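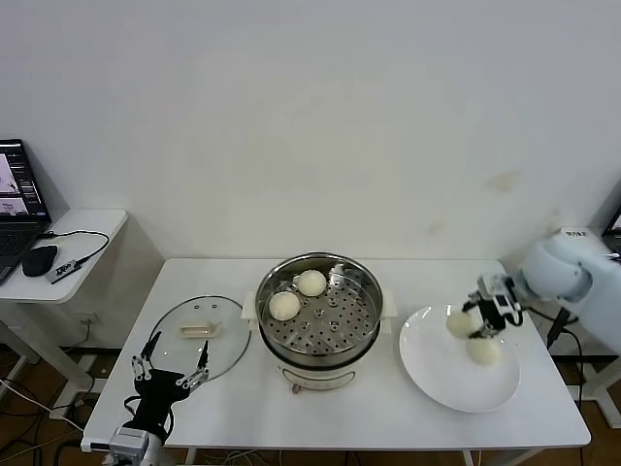
Capítulo 9
As máquinas já fazem as tarefas da casa?

A pergunta do título costuma receber duas respostas apressadas. A primeira diz que sim, e aponta para o aspirador que anda sozinho pela sala e para a máquina de lavar louça. A segunda diz que não, e lembra que ninguém conhece uma casa em que um robô faça o jantar e arrume a cozinha depois. As duas partem de fatos corretos e respondem a perguntas diferentes. Neste capítulo vamos separá-las.

A máquina de lavar louça automatiza uma tarefa porque a tarefa foi mudada para caber nela. Os pratos entram em grades, a água circula num espaço fechado, e o trabalho de carregar e descarregar continua a ser nosso. O que interessa aqui é o outro caso: a máquina que trabalha no lugar da pessoa, na mesma mesa, com os mesmos utensílios. Chamaremos a isso manipulação em ambiente doméstico, ou simplesmente manipulação.

Tomemos uma tarefa pequena, que usaremos até o fim do capítulo: passar pães cozidos no vapor do cesto da panela para um prato. Uma criança de seis anos a executa sem instrução. Para dois braços com garras, ela se divide em etapas que precisam ser tratadas uma a uma. É preciso localizar cada pão, escolher por onde segurá-lo, fechar os dedos com força suficiente para que não escorregue e não tanta que o amasse, erguê-lo acima da borda do cesto, levá-lo até o prato e soltá-lo num ponto ainda livre.
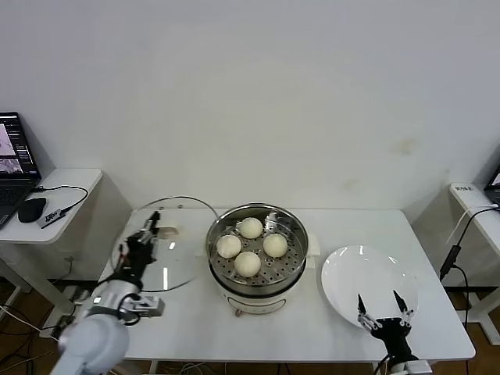

Última alteração desta página: agosto

Repare que os quatro pães ficam próximos uns dos outros no cesto. Uma garra de dois dedos precisa de espaço dos dois lados do objeto, e o espaço disponível muda a cada pão retirado. A ordem de retirada faz parte do problema. O metal polido cria outra dificuldade: os reflexos na parede interna do anel são manchas claras, e os pães também são claros. Um sistema de visão que procure apenas regiões brancas e arredondadas pode confundir uns com os outros.

A tampa de vidro é um caso à parte. Objetos transparentes deixam ver o que está atrás deles, e muitos sensores de profundidade devolvem leituras erradas ou não devolvem nenhuma. Uma solução comum é ignorar o vidro e procurar o puxador, que é opaco. Voltaremos a isso na seção 9.4.

O engenheiro Urho Kallio, em seu curso de robótica em Cetcombe, propõe aos alunos um exercício que recomendamos. Cada um escolhe uma tarefa da própria cozinha e escreve todas as condições que precisam ser verdadeiras para que ela dê certo, sem pular as óbvias. A lista de uma aluna para "tampar a panela" passou de duas páginas, e ainda faltava dizer que a panela devia estar sobre a mesa.
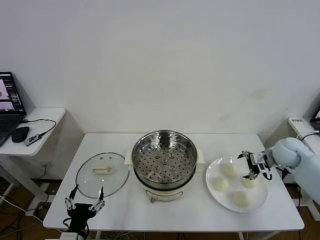
Falta definir o que significa uma tarefa cumprida. No nosso caso, podemos exigir que os quatro pães estejam no prato e que nenhum esteja deformado. Podemos também exigir um tempo máximo, ou que a tampa volte ao lugar. Cada escolha produz uma taxa de sucesso diferente para o mesmo robô, e por isso uma taxa publicada sem o critério ao lado diz pouco.

A oficina Salminen, que usaremos como estudo de caso, registrou 2730 tentativas de uma tarefa parecida - retirar peças de uma bandeja perfurada e pousá-las num suporte. Nas primeiras cerca de 1000, a bandeja ficava presa à bancada. Depois foi solta, como estaria numa fábrica comum, e as falhas aumentaram. As peças eram as mesmas e o programa também. A bandeja se deslocava alguns milímetros quando um dedo encostava na borda, e as posições calculadas no início deixavam de valer. A correção foi olhar de novo antes de cada retirada, ao custo de um ciclo mais lento.

O segundo estudo de caso, da empresa Drurnik, trata de roupas dobradas e aparece na seção 9.5. Quem não tiver lido o capítulo sobre controle de força deve fazê-lo antes.
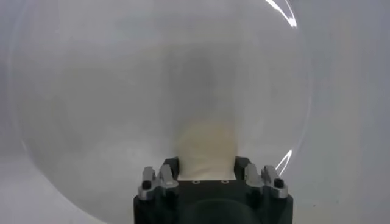
9.1 Segurar um objeto

Segurar é o contato entre os dedos e o objeto, mantido enquanto os dois se movem juntos. A definição parece simples, mas contém três grandezas que será preciso medir: a força normal aplicada por cada dedo, o atrito entre as superfícies e a posição do objeto em relação à garra. Começaremos pelo atrito. Na notação de Trulitz, adotada neste livro, o coeficiente recebe um índice para cada par de materiais.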